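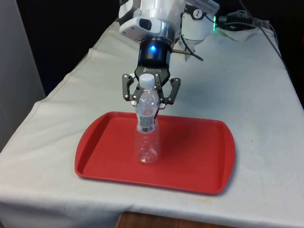

Fimach open day - who went?

eunseong_c
Got back an hour ago, feet killing me. Bottle demo was the best bit imo. Three-finger gripper, red tray, bottle stood up on it. Stayed for 10 goes.

trultia_fan
How many did it drop?

eunseong_c
Two on my watch. Both crushed a bit at the shoulder first. Sun-ja Yeon was running it, said they'd done 644 since the doors opened.

rorkudell
644 of the same bottle in the same spot tho. Not that impressed. Our packing line does 1000 before lunch with a suction cup.

inho_joo
Suction on ribbed plastic? good luck. And she was moving the bottle by hand between goes, I watched her do it.

rorkudell
By a few cm. Come on.

inho_joo
More than that when I was there (afternoon, after 3). You went in the morning?

rorkudell
Morning yeah. Fair enough, maybe they changed it.

cha_cha
anyone get the price sheet? they'd run out by the time I reached the desk

eunseong_c
No price on it, just a phone number. Dae-han Ki asked and got told "depends on the fingers". Helpful.

trultia_fan
lol. Is the next one December?

inho_joo
December, same hall. Book the afternoon slot, the mornign queue was daft.

rorkudell
Might go again. If it does a full bottle I'll shut up.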